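Gresavano Rooms: ceilings, walls and small fittings

This folder is a list of fixed things in the rooms at Ploltby. It has 751 entries. Chinyere Isah keeps the list, please write to her before you rename a room.

Ceiling entries come first. Each one gives the finish and the lights. 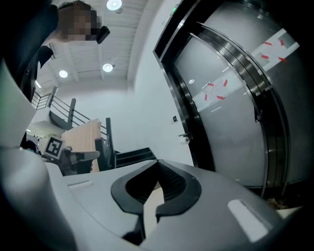 Ceiling with white slats, round lights on.

Wall entries use the words "switch", "exit button", "shelf" and "notice". A roll of paper on a shelf is a supply and has its own line.
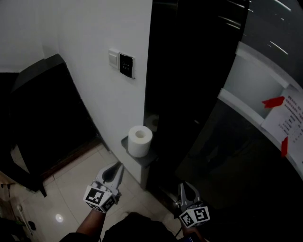 Doors are written after the walls, with color first. Floor tiles were added in January. Notices are not translated yet.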